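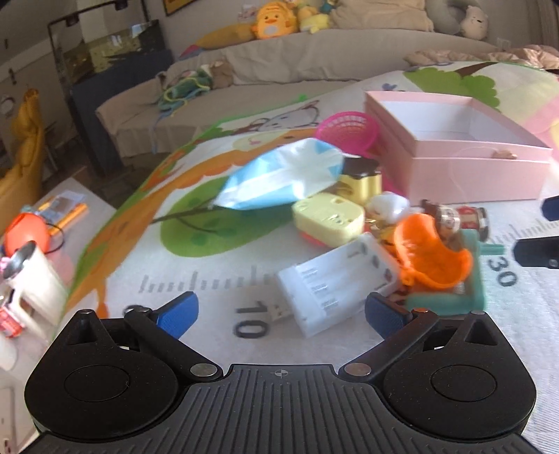
Pridlow, 2018-08-23

Section 4: Setting up the mat and doing your first packing round

If you've read Section 3 you already know how to hold the grippers, and if you skipped Section 3, go back and read it, I'll wait. This part covers laying out the play mat, putting the toys on it, and getting through your first few packing rounds for Tandemum without losing the whole afternoon. I wrote most of it after our summer meetings at the Wesach club, so it's based on what went wrong for us. Ka-ming Choi read it over and added the notes that sound smarter than the rest.

When I say "round," I mean one full try at the task: toys start on the mat, and you finish when the ones on your card are in the pink box. When I say "near gripper," I mean the one whose recording you're watching at that moment. Both of them get called left and right too, always from the point of view of the person holding them. Please stick to that. We had a week of notes where left meant two different things and I still can't use them.

4.1 Before you touch anything

You need both grippers, the laptop with Lui installed (that's our logging program, see Section 2), the mat, the box, the bin of toys, and a stack of round cards. You also want a partner. You can do the whole thing alone, but someone has to press the key in Lui, and doing that with your elbow gets old fast.

1. Plug in the laptop. Don't trust the battery.
2. Open Lui and wait for both gripper names to turn green.
3. Squeeze and release each gripper a few times. The fingers should move together and the little line on the Lui screen should go up and down with them.
4. Wipe the finger pads with a dry cloth.
5. Check the pivot pins by wiggling the arms gently. A little play is fine. If you hear a click, put that gripper down and tell whoever is running the meeting.

Note: if a name stays gray in Lui, close the program and open it again before you start unplugging things. I have crawled under a lot of furniture for a problem that went away on a restart.

Caution: keep your free fingers away from the arms while your partner is squeezing. They aren't strong enough to really hurt you, but a pinch between the arms is a nasty little surprise and you will drop the gripper.

4.2 Laying out the mat

I love this mat. It came from a yard sale and it's meant for small kids, with animals and trees all over it and a height ruler printed along it, and it has turned out to be the most useful thing we own! The ruler numbers mean you can tell a teammate where something goes without drawing a map. "Case by the 10, leaning toward you" is a perfectly good instruction.

1. Spread the mat flat on the table with the giraffe on your left and the sofa side away from you.
2. Smooth it from the middle out. A wrinkle will tip over anything tall, and it'll happen in the middle of a round.
3. Stand where you'll be standing for the round and hold a gripper over the mat. The ruler numbers will look sideways to you, and that's how we want it.
4. Put the pink box down, open side up. For beginner cards it goes toward the far edge. For cards marked C or higher it goes closer to the middle and you turn it a little.
5. Leave the pink basket out unless your card says "basket." It's for the sorting task in Section 6.

Note from Ka-ming: the box doesn't need to land in exactly the same spot each time. A hand's width of difference is good for us. If every round looks the same, the model only learns that one layout, and then we're stuck.

I'll add to that. Don't get fancy either. One of our earliest batches had the box balanced on top of other toys and all it taught anybody was how a box slides.

4.3 Placing the toys

Each round card lists the toys and tells you how messy to be. "Spread" means everything has its own patch of mat. "Crowded" means toys touch or lean on each other, and at least one should be resting on top of another one. Crowded is harder and more fun and I'd save it for your second day.

1. Read the whole card out loud to your partner.
2. Put the biggest toys down first, then fill in.
3. Lay the flat things (cases, packets, cards) last. You want at least one of them at an angle.
4. Look at the result from your standing spot. If you can't see some toy on your card at all, move whatever is hiding it a little.
5. Have your partner type the card number into Lui.

Note: the spare toys and pens and so on can stay on the surface to the left of the mat, and the plushes can stay on the sofa. We don't clear the room. Real rooms have stuff in them, and we'd like our model to get used to that from the beginning. Just don't move the background things while you're recording – that includes your jacket.

Caution: small parts go back in the bin after every meeting. If a little brother or sister comes along with you, do a sweep of the mat and the floor before you go home.

4.4 Your first round

Okay, the good part.

1. Hold both grippers open at the edge of the mat and stand still.
2. Say "ready." Your partner presses the space bar and says "go."
3. Pick up the first toy on the card. Come in slowly, squeeze until it's held, then lift.
4. Carry it over the wall of the box, lower it, and open.
5. Bring the gripper back up and pause for one full breath before going to the next toy.
6. After the last toy, bring both grippers back to the edge and say "done."
7. Your partner presses the space bar again and marks the round keep, redo, or ask.

About that pause in step 5: everybody skips it. I skipped it! You get into a rhythm, you start going faster, and suddenly you're reaching for the next toy while the last one is still falling. Lui uses the quiet bit between toys to cut the round into pieces, so without it we have to cut by hand, and by "we" I mean me, on a school night.

If you drop a toy on the mat, just pick it up again and keep going. Drops are useful. If it goes off the table, stop and mark redo. 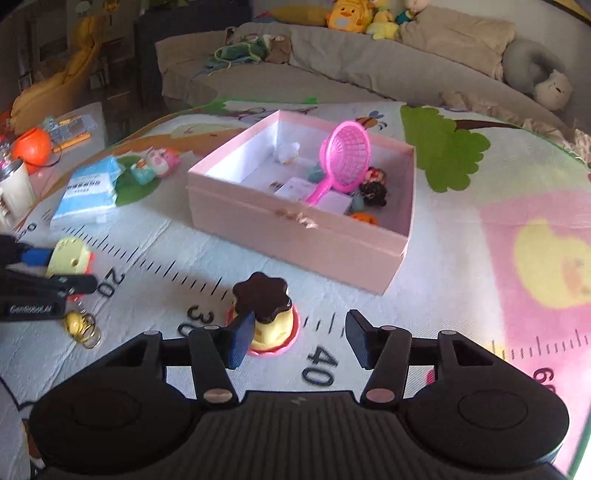

Approach angle is the thing I nag people about the most, so it gets its own paragraph. You want the two fingertips to come down on either side of the toy, open wider than you think you need, and you want to be lined up before you begin to squeeze. Short, wide toys are sneaky. Take the toy pudding in front of the pink box: it has a scalloped base plate and a fluted body, and if one fingertip is crowding it while the other stands well clear, you'll shove it sideways before you grip it. Shift over first, then close, and aim for the cream-yellow part so the pads have some height to work with. The same goes for the other hand. If your left gripper has its fingers on either side of the pale yellow toy, hold it steady there until the right one is clear of the box.

Long-handled things need a bit of planning too. The pink strainer doesn't lie flat in the box, it leans, with the basket up above the rim and the handle down against the front wall. That counts as packed as long as it stays put when you let go. You don't have to fight it.

4.5 Using two grippers at once

For beginner cards, use one hand and park the other. Once you've got 12 kept rounds with one hand, you can ask for a two-hand card. The rules are short:

1. Only one gripper goes over the box at a time.
2. Talk while you do it. "Left in, left out, right in." It feels silly and it works.
3. If the grippers bump, freeze, back both of them out, and carry on from there.
4. Don't pass a toy from one gripper to the other unless the card has a P on it.

Ka-ming's note: for passing rounds, the gripper that's receiving should close all the way before the one that's giving opens. Count "one, two" between them. Most of our redo marks on P cards come from opening early.

4.6 When something looks wrong

The line in Lui is flat. The gripper isn't talking to the laptop. Reseat the cable at the laptop end, then restart Lui.

The line jumps around while you're holding still. Check your grip first (tired hands shake), then wipe the pads and test again. If it's still jumping, write it on the card and switch grippers.

Toys keep slipping. Wipe the pads. If that doesn't help, you're probably gripping too close to the tips, so go down a little lower on the toy.

The video is too dark. Turn on the ceiling light and leave it on for the whole meeting. Don't open and close the curtain in between rounds.

You forgot to type the card number. Tell your partner right away and fix it before the next round. You can edit the last round in Lui but not the ones before it, which I'd like to change someday.

4.7 How many rounds to do

We're trying to get to 1,000 kept rounds by November, and I know that sounds like a lot, but please don't rush for it. A sloppy round costs more time to fix than it took to record. Take a break when your forearms start to ache, swap jobs with your partner, eat something (away from the mat, please, the pads pick up crumbs like you wouldn't believe).

When you finish for the day, click Save All in Lui and wait for the folder window to pop up before you shut the lid. Then put the grippers back in their case with the fingers open, and leave your used cards under the laptop so I can check them against the log. Sorting rounds with the basket are in Section 6, and how to trim a recording is in Section 5.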